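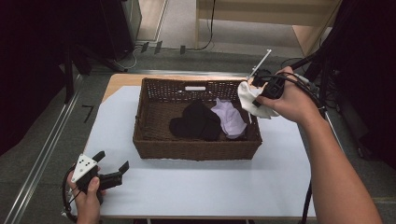
October 5, 2024

Long one today, so get a coffee. Boris Kolář wants something in writing about how the garment sorting work is changing people's days, and I'd rather put it in the notebook first, where I can ramble, and let him pull out what he needs.

Quick numbers before I forget them. We got 38 good demonstrations of the basket task and threw out 11. Most of the bad ones were mine! I keep closing the grippers before I've got enough fabric between the fingers, and then I come up with nothing and have to go back in, and the whole take is spoiled because we don't want the policy learning my fumbling. The bare-handed habit is really hard to shake. With your own hands you sort of pinch and scoop at once and never think about it. With two fingers on each side you have to decide where you're going to grab, and on dark cloth I find that surprisingly tiring, all the folds look the same.

Light fabrics are easier for me, shiny ones less so (they slide). Need to try the thicker knits next time. Also we should swap the order of the pieces more, I noticed I'd fallen into a routine of always starting with the same one.

OK, the people side.

When Mersha first told the sorting room that Flonus was coming, the talk was all about who'd be gone by December. I was on the sorting line myself then, so I was in that talk, and I wasn't calm about it. What has happened so far is smaller and odder than what we were afraid of. The line still runs. Two arms are working at the far end of it on the easy stuff, and the easy stuff used to be everybody's breather. You'd do a load of awkward mixed returns and then you'd get a nice run of plain shirts and your head could wander off. Now the plain shirts go to Flonus and the awkward returns come to us, one after another, all shift. I've heard this from pretty much everyone on the early crew and I felt it too before I moved over here. If Boris takes one thing from this entry I hope it's that. The count per person looks lower on the sheet, and people are going home more worn out.

My own change has been a good one, I should say that. I like this work. I like that the thing I was good at (and I was good at it, ask anyone) is what they need from me. But it's a different job with the old job's title on it, and the pay line hasn't moved either. I've brought it up. I'll bring it up again.

Body notes, for whoever is setting up the schedule: 40 minutes is my limit with the grippers, after that my thumb goes and the grasps get sloppy. My shoulders complain too, from holding my arms out over the table so long. On the line you lean and shift your feet all the time. I'd like a lower table, or something to stand on. I asked if we could rotate with the folks from Sirkovine when they come in and the answer was maybe.

The cables are still a nuisance. I've started looping them back over my wrist before each take so they don't drag through the clothes, and it mostly works, but it should be in the setup sheet and it isn't.

One more thing from lunch. Somebody on the line asked me whether I felt bad teaching it. I said I didn't know, and I still don't. I told them they could come over and try it for a session, and they might! I think more of them should. It's a lot less spooky once you've spent a morning failing to pick up a sock.

To do:
Ask Flekerano about softer finger pads, the ones we have slip on satin.
Write up the cable loop for the setup sheet.
Relabel the takes I marked wrong before break.
Get Boris the line crew's comments, with their names off.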